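Why glaze crawls, pinholes and crazes

A glaze is a thin layer of glass bonded to a ceramic body. Most of the trouble that potters and small factories have with it comes down to the fact that the two materials behave differently when heated and cooled. The body shrinks by one amount, the glass by another, and gas has to leave through a surface that is trying to seal itself. A firing schedule is an attempt to manage all of this at once with a single control, which is temperature over time.

The three faults that fill most reject shelves are crawling, pinholing and crazing. They look different, they appear at different stages, and they call for different corrections. They are often treated with the same one, a longer firing, which helps with one of them some of the time.

Crawling

Crawling is the retreat of molten glaze from part of the surface, leaving bare patches with thick rolled edges. It starts before the kiln is lit. A glaze high in plastic clay shrinks as the water leaves it, and if it shrinks enough it cracks like a mud flat. When the cracked layer melts, surface tension pulls each island in on itself. If the melt is fluid, the islands meet again and the gap closes. If it is stiff, as zirconium whites and many mattes are, the gap stays.

The usual contributors are dust or finger grease on the bisque, a coat that is too thick, and a second coat put on after the first has dried hard. Skirell, a tableware works that makes mostly white plates, traced a run of crawled rims to its wiping sponges. The sponges were being rinsed in the same bucket used to clean oily jigger tools. A separate bucket and a change from raw to calcined kaolin in the recipe dealt with the problem. The calcined material has already lost its chemically bound water and shrinks very little on drying.

Replacing all the raw kaolin is a mistake, though. Raw clay holds the other particles in suspension, and a glaze without any will settle to a hard layer at the bottom of the bucket. Half and half is a common starting point.

Pinholes

Pinholes are the tracks of gas bubbles that burst late and did not heal. The gas comes from carbon in the body, from carbonates and sulfates breaking down, and from air trapped in the glaze powder. Low-fired bisque is a frequent source. If the bisque was taken up quickly with the kiln packed tight, carbon stays in the clay and burns out later, through the melting glaze.

Two corrections work. The first is a slower bisque with more air moving through the chamber, especially in the red heat range where the carbon leaves. The second is a hold at the end of the glaze firing. The hold need not be at peak. Many kilns now run what is called a drop and hold: the temperature falls a short way below peak, and then stays there for 10 or 15 minutes. At the lower temperature little new gas is being made, while the glass is still soft enough to level over the craters.

Duangkaew, which fires celadon in gas kilns, uses the longer of those holds on its thick greens and none on its thin ones. Celadon is an awkward case. The depth of the color depends on a thick coat and on a certain number of very fine bubbles held in the glass, which scatter light. Fire it until it is perfectly clear and the surface loses the softness that buyers expect. The schedule is set to let the large bubbles out and keep the small ones.

Crazing

Crazing is a network of fine cracks caused by tension in the glaze. On cooling, the glass sets and then both layers contract together. If the glass wants to contract more than the body does, it is stretched, and glass is weak in tension. The cracks can show as the ware comes out of the kiln or months later, as a porous body takes up moisture and swells slightly.

No change in cooling rate will cure a real mismatch. A slow cool may delay the cracks, and that is worse in one respect, as the ware may be sold before they show. The correction is chemical. Sodium and potassium give glass a high expansion. Silica, boron and magnesium bring it down. Adding fine silica in small steps, with a test tile for each step, is the plainest method. Past a certain point the glaze becomes stiff or dull and a boron source has to go in as well. 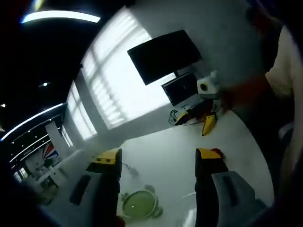
Can a crazed plate still be used for food? It depends on the body: on fully vitrified stoneware or porcelain the cracks are mainly a matter of looks and some lost strength, while on porous earthenware they let liquid into the clay and the plate is better kept for display.

The standard workshop check is a thermal shock test. The piece is heated in an oven or boiling water, then put into ice water, and the cycle is repeated. Ink wiped over the surface shows any lines. Grodilora, a supplier of blended glazes, puts tiles through such cycles before a recipe goes into its catalog, and prints the clay bodies it was tested on beside the name. A glaze that fits one body may craze on another fired in the same kiln.

The opposite fault, shivering, is rarer and more serious. Here the glaze is under too much compression and flakes off at rims and handles as sharp slivers. Ware that shivers should be thrown out, and the silica in the glaze or body cut back.

Keeping records

Most of these faults can be diagnosed from notes, if there are any. The useful entries are the density of the glaze slurry, the thickness of the coat, the place of the piece in the kiln, and witness cone readings from top and bottom shelves. The controller log is less use than it looks. A thermocouple reads the air at one point, and its output drifts with age. Kirkik, which services electric kilns, compares every controller against cones at its September overhaul and offsets the reading where the two disagree.

Cones respond to heat and time together, as glaze does. A cone that is bent properly on the top shelf and still upright on the bottom one explains a good many pinholes.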